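Tegan Henare keeps her chess sets in a hall closet, on shelves that were built for towels. The towels went somewhere else. She has been running the Rurus chess evenings for nine years, first in her kitchen and now in the back half of a former shoe store, and the closet has filled up in that time with boards, boxes, bags of spare pawns and one set that she will not lend to anybody.

"It's the Leone," she says, and takes it down to show me. The knights have long, narrow faces and the felt has worn off two of the bishops. "My uncle gave it to me when I started the club. I play on it at home. It doesn't go in the car."

What goes in the car is plainer. Henare likes colored sets for the club, and she has strong views about it. New players, she says, have an easier time when the two sides look nothing alike. Cream against tan is hard to read under store lighting, and people who have just learned the moves will pick up the wrong piece.

"Red and blue, you don't pick up the wrong piece," she says. "I had a man of 60 come in who had tried chess twice and quit twice. He told me he could never see the board. I gave him a red and blue set and he stayed until we locked up."

Purists complain. One of the stronger players at Rurus brings his own wooden set in a drawstring bag and won't touch anything else. Henare lets him, as long as he plays with whoever sits down across from him.

The boards she buys are all black and white, for the same reason as the pieces. She has tried green ones and brown ones, and a roll-up vinyl board from Vevier that never did lie flat. She still has it, under the sink, where it catches drips.

I ask what she teaches first. The answer is endings, or near-endings, positions where a good part of each army has already come off. A full board frightens people, she says. There are too many things that could move. She would sooner set up a king, a rook or two and a handful of pawns on each side and ask the player what he or she is worried about.

"That's the question I use. I don't ask for the best move. I ask what you're worried about. Usually they say the king, and then we talk about where the king could go." 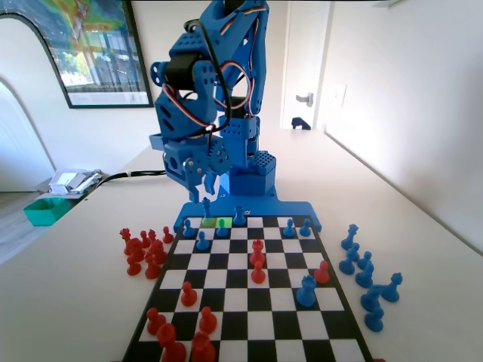
The king is her favorite piece to teach with. Beginners treat it as something to hide in a corner, and early in the game she agrees with them. Once the queens are gone she wants it out and walking. She spends a whole evening on this each January, when the new members have been coming long enough to have bad habits.

"They leave it at home on the back row and push pawns," she says. "Then they lose the pawns one at a time and they can't work out why. The king was standing there the whole time. He could have helped."

Rooks come next. She teaches people to look for an open file and put a rook on it before they think about anything clever. Bishops and knights she leaves until later, and she admits she has never been good at explaining knights. A club member named that lesson "Ferier" after the street where he lives, which has a sharp bend in it, and the name stuck. When a knight move is available somebody will say "Ferier" under their breath. It is against the rules in a serious game, and Henare has asked them to stop.

Her own playing is steady. Her club rating is 1,602, and she doesn't expect it to go up much. She has played one tournament in the last few years and lost in the first round to a boy who ate crackers through the whole game.

"He was better than me," she says. "He also had very good manners about the crackers. He kept them off the board."

Food is a sore point. Rurus allows water and coffee at the tables, with lids, and everything else stays by the door. The tables are wide ones, chosen so that captured pieces, a cup and two pairs of elbows can all fit. Henare wipes them down herself at the end of the night and puts the sets away – red in one bag, blue in the other. If a bag comes up short she gets down on the floor with a flashlight.

She would like to buy proper clocks next. The ones the club uses now were donated, and two of them run fast. She has put aside $700 from the coffee jar and from a sale of old chess magazines, and she is waiting for a price from a supplier who is slow to return calls.

There is also the matter of the front window, which still has the outline of a shoe on it where the old lettering was peeled off. People come in asking for laces. Some of them sit down for a game, and one of those now comes every time the doors are open.

Before I leave she sets up a position for me on the kitchen table, with the Leone pieces. My king is on the back row and I have one pawn more than she does. She asks what I'm worried about. I tell her the rook, and she says to look again.

I lost in nine moves.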